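I'd been meaning to sit down with Sheila Dawber for ages, and when she finally said yes she told me to come early and bring walking shoes. So on Sat 4 August I was standing outside the Greenwood trailhead before breakfast, yawning, while she did calf stretches against the fence like it was the most natural thing in the world.

Sheila is 71 and has been hiking the Lullano loop every week for longer than I've had a driver's license. She only started keeping a log after she retired. We did loop number 307 together (she let me write it in the book!) and I asked her most of my questions on the uphill parts, which was a mistake.

"I hated walking as a kid," she told me. "My dad would march us up some hill on a Sunday and I'd sulk the whole way. Then I turned fifty, my knees were bad from sitting, and my doctor said move more. I figured walking was cheap."

She went out three times that first February and nearly quit after each one. What got her hooked was her neighbor, Silviu Mocanu, asking if he could tag along.

"He talks the entire time," she said, laughing. "Birds, his tomatoes, what's wrong with the Kuviden bridge. You look up and you're at the top."

I wanted to know about gear, because I'm a sucker for gear. Sheila is not. Her boots are on their third set of soles. Her backpack belonged to her daughter Lilia in high school and still has a marker drawing of a horse on the flap.

"People ask me what poles to buy. I say go walk first, and see what hurts."

The one thing she does get strict about is water, and I got a bit of a talking-to on that, having shown up with half a cup of coffee and nothing else.

"Drink before you start," she said. "Then drink when you're bored. Don't wait till you're thirsty, not in August, not on that ridge. I don't care what you carry it in."

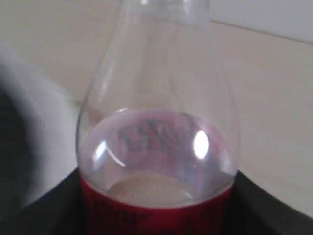
We stopped for lunch at the flat rocks, where it was already 94 degrees in the sun, and I asked if she ever gets sick of the same trail.

"It's never the same one," she said. "The creek moves. Trees come down. One spring the whole lower meadow was purple and I've not seen it do that again."

She does have one bigger trip in mind, up north with Silviu next year, if his hip behaves. I asked if I could come along for part of it. She looked down at my shoes for a good long while and said we'd talk about it.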